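3.2 Collecting the demonstrations

All demonstrations of the sorting task were given by remote control. The operator holds a handheld controller, the arm copies the motion of the hand, and the wrist camera records what the fingers are up to. The instruction fits on a sticky note: foam goes in the white bin, wood stays on the counter. We had expected a task this short to leave little room for personal style. Our operators took this as a challenge.

Five people gave demonstrations, each after 14 minutes of free practice. Ko approached every block from directly overhead, paused, and closed the fingers with the gravity of a bomb technician. Afolabi came in low and fast, and on a good afternoon finished while Ko was still pausing. Both styles were kept in the Skadasach set, on the theory that a policy should meet all kinds of people.
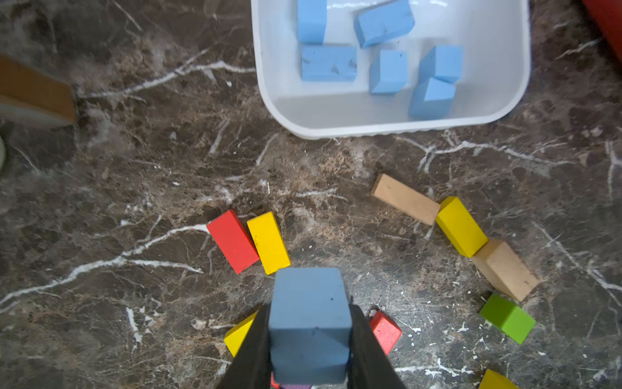 Figure 4. Wrist view during a sorting demonstration, with a block held between the fingers and foam blocks in the bin.

Clutter turned out to matter more than temperament. When wooden blocks lay touching, operators would often nudge one aside before reaching for the foam, and few of them remembered doing so when asked afterward. We left these nudges in. An early version of our cleaning script had removed them as "wasted motion," and the policy trained on that version plowed into its neighbors with great confidence.

We also tried guiding the arm by hand, as in the Mundamgate study. It gave smoother paths, but the teacher's sleeve kept wandering into the wrist view — in 6 of 10 trial recordings — and the policy grew attentive to sleeves. Remote control was slower and harder on the thumbs, and we used it for everything reported in Section 4.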